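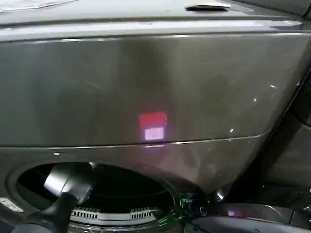

Front of the dark gray machine, with the light on the upper panel.

From: Žofie Kollár
To: Prolville Building Residents list
Date: 2021-08-25
Subject: Re: Laundry room, the gray front loader

Vratislav wrote:

> I went down to the laundry room this morning to use the gray machine and
> there was a light showing on the front, a small patch of red or pink with
> a whiter bit under it. I didn't know if that meant it was in use, locked,
> or broken, so I left it alone and took my stuff back upstairs.
>
> Could somebody who knows this machine tell me what the light is? Also, is
> it OK to put things on top of it? I saw a bottle of something there last
> week and it had leaked down the front. And is the 20 minute rule for
> leaving finished loads still in effect? The sheet on the wall is gone.
>
> Vratislav Jurčo

Vratislav, I went down and looked. The picture at the top shows the part of the front I think you mean. There's a reddish-pink patch near the middle of the upper panel, with a smaller, paler one directly under it. You also get a little pink on the seam below, but that's only reflection from the shiny finish.

I can't tell you for certain what it means. The manual in the drawer is for the old Jevitz we got rid of in May, so it's no help. I wrote to Doležal, who sold us the gray one, and asked them for the right manual. When it comes I'll put a paper copy in the drawer and send the file to the list.

Until then, please do it this way. If the light is on, look through the door. If there are clothes inside and the drum is turning, it's in use. If there are clothes inside and nothing has moved for a few minutes, treat it as a finished load. If it's empty, try to start it as usual. If it won't start, write to the list and use the Plesov by the window in the meantime. Don't pull on the door if it doesn't open easily. The latch on the Jevitz was broken that way and the repair cost us $70, plus the time it was out of service.

About the top: please don't leave bottles on it. The top slopes a little toward the front because the floor does, and the machine shakes when it spins. I cleaned up the leak you saw. It was fabric softener and it had run down over the front and into the seam, where it dries sticky. There's a shelf on the wall to the left with plenty of room on it. Setting a basket on top while you load is fine, just take it with you when you go.

For wiping down the front, use a damp cloth and then a dry one. The dark finish shows every streak. Please don't use the scouring powder from under the sink. It's for the sink, and it will scratch the panel.

Yes, the 20 minute rule is still in effect. If a load has been finished for 20 minutes and the owner hasn't come down, the next person may take it out and put it in one of the baskets on the folding table. Don't put it on the floor or on top of the other machine. I don't know what happened to the sheet. I'll print a new one and tape it inside the door this time. It will have the following on it:

Limit of 2 loads in a row per apartment if someone is waiting.
Finished loads may be moved after 20 minutes.
Leave the door of the front loader open a few inches after use.
Empty your pockets before you load.
Nothing left on top of the machines.

The one about the door gets forgotten the most. I have found it shut 3 times this month, and the rubber ring around the opening starts to smell when it can't dry out. If you get there and find it closed with nothing inside, open it, even if you aren't doing laundry.

One more item. A gray sock, a pillowcase with a blue border, and a child's T-shirt are in the basket by the door. They've been there since before I went on vacation. If they're still there at the end of the month I'm going to put them in the donation bag.

If anyone already knows what that light is for, please reply to the list and not only to me, so Vratislav gets it too.

Žofie Kollár
Apartment 3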